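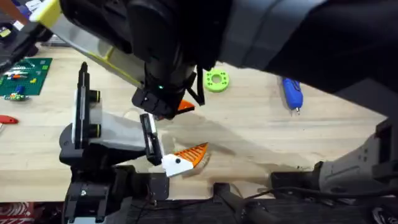 Re: [cell-upkeep] Gripper drifting on the two-arm bench

Hello all, and thanks to everyone who wrote in over the last little while. I read every message, even if I'm slow to answer.

Corinne Szabo wrote:
> We have the same two-arm setup at Zulside that you have at
> Nerninau, and the lower arm has started closing crooked. The
> short finger gets to the part first and pushes it over before
> the tall one arrives. I re-zeroed it in November and it was
> fine for a bit. Is it the fingers, the wrist, or me?
> Also, how do you stop the cables creeping up over the front
> edge of the table?

Corinne, I very much doubt it's you! Ours did this too, and I spent a whole afternoon blaming the software before I thought to pick up a screwdriver.

Start with the finger screws. Power the lower arm down, let it settle, and try each screw by hand. On ours 2 of them had backed out just enough that the finger leaned when it took any load, and you would never have spotted it by looking. Snug them up a little at a time, going back and forth between the two sides, and please don't lean on them -- those black brackets are plastic and I have already cracked one for you.

Then do the zero again, but do it warm. I used to do it first thing with a cold arm and wonder why it wandered by lunch. Now I let it run open and closed 210 times with nothing in it, which gives me time for coffee, and set the zero after that. It has held nicely for almost 6 weeks.

For a test piece I like the little orange and white brush thing, the one with the ribbed wedge. It's an awkward shape, so if the fingers aren't meeting squarely it will twist on you right away, where a plain block might let you get away with it. I put it down near the middle of the table, bring the lower gripper in slowly, and keep the overhead arm parked high until I'm happy. The green light on the upper gripper only tells you it has power, by the way. On our cell it stays lit through a fault, so do look at the log as well.

As for the cables, we run ours along the black shelf in front of the table and leave a generous loop at each base. Tie them to the shelf and never to the arm. I did it the other way once and the wrist tugged its own plug loose.

If it still closes crooked after all that, write back and tell me which way the piece turns. I have a spare set of fingers in the Lema drawer and I'd be glad to mail them over.

Warmly, and good luck with it,
the Nerninau bench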